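Leveline Two-Arm Bench Manipulator
Made by Tendar. Sold and serviced through Bullirport.

Status: in stock
Lead time for the tall column: ask
Ships with: two arms, bench clamp, controller, foot pedal, one set of soft fingertips, one set of hard ones

Can it do the chores yet?

Some of them. We get this question before we get the one about price, so it goes at the top.

The Leveline will move parts from a bin to a tray all day and never look at its phone. It will wipe a flat counter, provided you have cleared the counter. It will fold a dish towel into something your mother would refold when you left the room. It will hold a bracket steady while a person drives the screw, and shop customers like that job best.

It will not fold a fitted sheet. Neither will most of our staff. It will not match socks, find the lid that goes with the container, or sew a button on a shirt. We keep getting asked about the button.

Specifications

Arms: two, mirror-matched
Payload per arm, at full reach: 30 oz
Reach from column: 55 cm
Weight with bench clamp: 139 lb
Power: ordinary wall outlet
Control: pedal and hand controllers, or taught routines
Noise: a refrigerator with something on its mind

What people use it for

Kwiatkowski, a hardware supplier in a brick building put up in 1937, has a pair of Levelines sorting hinges by hand. The hinges go in the correct bins. The floor there slopes toward the loading door, so they bought the leveling feet, and you should too if you can set down a marble and lose it.

A small upholstery shop bought one for stapling and now uses it to hold fabric taut while a person staples. We count this as a success. The person says it is the first helper who doesn't pull to the left.

Home buyers are fewer and more hopeful. If you want the dishwasher unloaded, the Leveline does plates, does mugs if the handles face the same way, and does forks in a manner best heard from another room.

About sewing
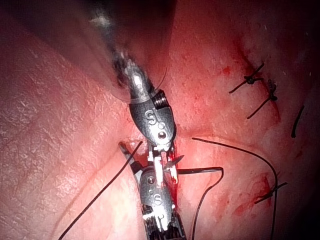

Odair Caldeira, who runs our demo bench, has been trying to get a Leveline to sew since March. Cloth moves when you touch it, thread goes wherever it likes, and a needle has to be let go of and caught again on the far side. Customers point out that robotic tools already stitch people up, and they're right. Look at the small curved needle held between those two sets of jaws, with black thread trailing off in several directions and finished knots sitting in the tissue nearby. Anyone who has fought a hem will recognize the thread situation. Surgical instruments like those normally work under a trained surgeon's hands, though, and your shirt is unlikely to have one assigned to it. On taught routines alone, Odair's best result so far is a button attached to a shirt and also to the practice mat.

Options and spares

Leveling feet, set of four
Soft fingertips, pair (towels, fruit, anything you'd be sorry about)
Hard fingertips, pair
Long pedal cable
Tall column
Splash cover for the controller, suggested for kitchens

Returns

Unused arms may be returned in the original crate. Arms that have met pancake batter are yours. For bench demos, write to Bullirport and say what chore you have in mind. Bring your own towels.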